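# Let the laundry team have the good bench

Every January we do the same thing in our club. The kids who build the ball launcher get the big bench by the window, and the kids doing household tasks get whatever is left. I've gone along with it for years. I think it's wrong and I want to say so before the sign-up sheet goes round again.
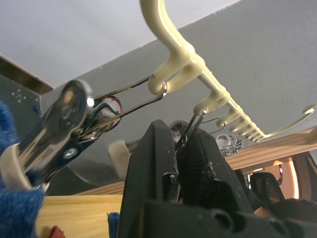
The Citwood regional has 43 teams this year and I'd bet most of them will bring something that throws or stacks. Fine. Throwing is fun, parents clap. But a ball is round and it stays round. A clip on a hanging rack swings when you touch it. It swings when you touch the one next to it. You have to squeeze it open and get cloth into it and then let go without dragging the whole rack down, and cloth does not hold still for anybody.

Our laundry group is 5 students. They spent two months on one clip. Two months! When I told another coach this he laughed, and I got annoyed, and then on the drive home I tried to work out why it took so long and couldn't come up with a shortcut they had missed.

What they learned, from what I saw in there notebooks:

- approach angle matters more than grip strength
- wire loops twist, so the clip you saw a second ago is now sideways
- a towel edge and a sock edge are totally different problems

None of that is in the Korska starter lessons we pay for. Those end with a block in a box. The block always goes in the box.

The usual complaint is that judges can't score it. True, kind of. The Hakuline sheet gives points for speed and distance and has one line for "difficulty", worth 2 points out of who knows what. So change the sheet. Over 14 coaches signed the letter last spring asking for a manipulation category and we got a polite reply and nothing else – send it again.

Other complaint, it's boring to watch. Sure, for ten minutes. Then a clip closes on a bit of cloth and stays closed and the room goes nuts. I have seen eighth graders scream over a washcloth.

I'm not saying drop the launcher. Keep it, put it in the hallway, it needs the length anyway. Give the big bench and teh good lamp to the laundry kids this season – and the later pickup slot too, they always run past six.

Sign-up sheet is on the door. I already wrote them in for the window.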